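The Hardware Drawer, Part One

I have lived in this apartment long enough to own 1,362 loose screws, bolts, washers and nuts. I know the number because in September I dumped the kitchen drawer onto a bath towel and counted them, a decision I would describe as medical if I were describing somebody else.

Some background. Every piece of flat-pack furniture comes with a little bag of leftovers, and I was raised to believe that throwing one away is how shelves collapse. So the bags went in the drawer. The bags split. The drawer also took in takeout menus, a bike key and a Gorkex hinge still in its packet, bought for a cabinet I left behind two addresses ago.

I started sorting after breakfast on Saturday. My first system was by size, and it lasted until I found that "medium" was eating everything. My second was by head. Phillips in the muffin tin, hex in the soup bowl, slotted in a mug, and anything I couldn't name in the salad spinner. The Phillips pile won by a mile. The hex pile was smaller but much better looking, and I spent longer than I'd like to admit lining them up.

Then came the culling. Rust went out. Anything bent went out. Every cam lock from the Sondbridge bookcase went out, with feeling, as did the Sondbridge bookcase's instructions, which I had apparently kept in case I ever wanted to be that angry again.

Final tally: 1,105 survivors. Yes, that is still a ridiculous number of screws for a person who owns one screwdriver. I bought a plastic organizer with 10 compartments, filled 4 of them and ran out of patience around the washers - the rest are in a coffee can, where my grandfather would have put them in the first place.

The drawer now holds batteries and a tape measure. I give it until Thanksgiving.

Part two will be the cables, if I can face them.

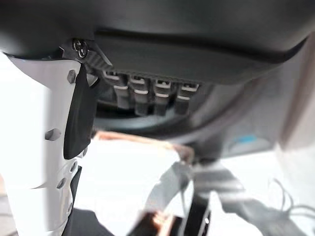
Phillips and hex, still on speaking terms.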